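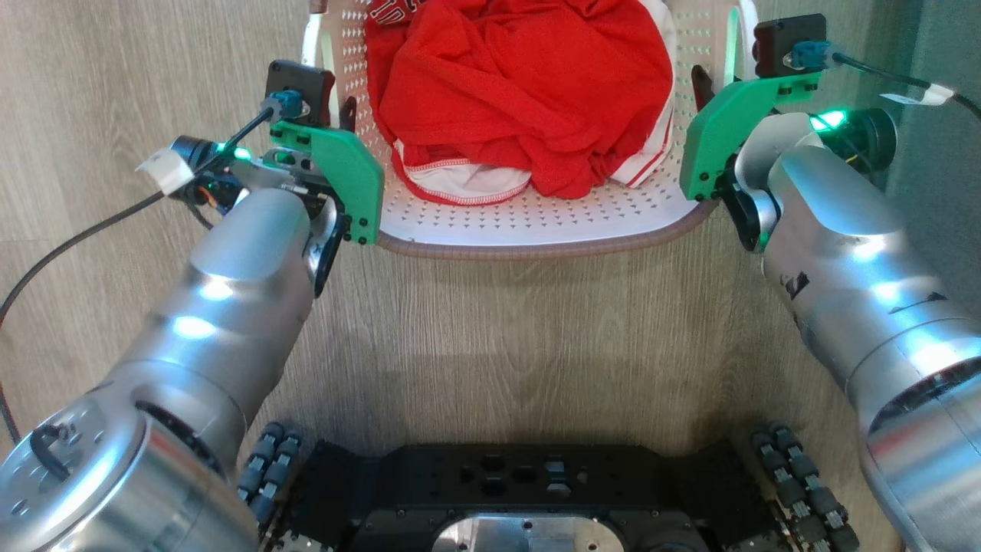 According to Divina Ocampo, a cold back bedroom is a plumbing problem in one house out of three and an argument about the thermostat in the other two. Other writers on domestic heating put the split differently, though few dispute that the argument exists.

Radiator balancing is the adjustment of a wet central heating system so that each radiator receives a fair share of the hot water. It is done by hand, with a small spanner, and takes most of an afternoon. It is often confused with bleeding, which lets trapped air out of a radiator and takes five minutes, and with turning the boiler up, which is what most households do instead.

Background

Water in a heating circuit takes the easiest way home. Left to itself, much of it goes through the radiators nearest the pump and returns to the boiler without troubling the far end of the house. The usual result is a hall in which coats can be roasted and a box room in which guests keep theirs on.

A badly balanced system also tends to send water back to the boiler hotter than it should be. A condensing boiler recovers extra heat from its flue gases when the returning water is cool enough, and loses much of that benefit when it is not. Such a boiler may carry an excellent rating on its label and never live up to it.

Valves

Most radiators have two valves. One is the control valve, either a plain wheelhead or a thermostatic type with numbers on it, which the household turns up and down and blames. The other is the lockshield, hidden under a plastic cap at the opposite end. The lockshield is the one used for balancing. It is meant to be set once and then left alone, and the cap is there to encourage this.

Older lockshields have no markings, so the fitter counts turns from the closed position and writes them down, in theory. Later pre-settable valves carry a numbered scale. The Fevum valve, sold mainly through builders' merchants in the Prorkport area, had a scale that could be read only from underneath, and is remembered chiefly by people with bad knees.

Procedure

The traditional method starts with the heating off and the radiators cool. All control valves and lockshields are opened fully, and thermostatic heads are turned to maximum or taken off. The heating is then switched on and the radiators are listed in the order in which they warm up. In a larger house this involves a good deal of running upstairs.

The system is allowed to cool and is started again. At the first radiator on the list the lockshield is closed, then opened by a quarter of a turn. Once the temperatures have settled, the pipes at both ends of the radiator are measured and the lockshield is adjusted until the drop across it matches the design figure for the system. The fitter works down the list in the same way. The last radiator often ends up with its lockshield fully open, and may still be the coolest in the house.

Clip-on pipe thermometers come in pairs and are easier to use than infrared ones, which give poor readings on shiny copper. A strip of dark tape on the pipe helps. The back of the hand was the accepted instrument for many years and still has its supporters, mostly among people who charge by the job.

The Bautista method

A shortened version, known locally as the Bautista method, skips the thermometers. Each lockshield is set from a table according to the size of the radiator and its distance from the pump, and the occupants are asked to report any complaints after a week. It is quick. Critics point out that the table was drawn up for bungalows, and that a week of complaints is hard to tell from an ordinary week.

The Prala estate

The best-known local case is the Prala estate in Prorkport, where 669 homes were fitted with new boilers over two winters. The contract covered the boilers, the flues and a laminated instruction card. Balancing was listed as an optional extra, and the option was not taken up.

Residents in the end terraces soon reported cold upstairs rooms. A number were advised to bleed their radiators, and did so with such energy that the boilers lost pressure and stopped. A later inspection looked at 26 of the homes and found the lockshields fully open in all but 2 of them. In those two they were fully closed. Visits to balance the whole estate began in September, at £200 a home, by which time many tenants had bought fan heaters.

Limitations

Balancing cannot cure a radiator that is too small for its room, a tired pump, or pipes full of sludge. A radiator that is hot at the top and cold along the bottom middle usually wants flushing. One that is cold at the top wants bleeding. One that stays cold all over, with both valves open, may have a thermostatic valve with its pin stuck down, and a light tap or a little work with pliers often frees it.

Settings are also easily lost. Decorators take radiators off the wall and close both valves to do it, and the lockshield seldom goes back to where it was. Fitters recommend noting the number of turns on the inside of the cap before any such work begins. Caps are then swapped between rooms during cleaning, so the habit of also keeping a list by the boiler has grown up -- usually on the back of the instruction card.

See also: Bleed key; Lockshield valve; Pump speed; Thermostat (disputes)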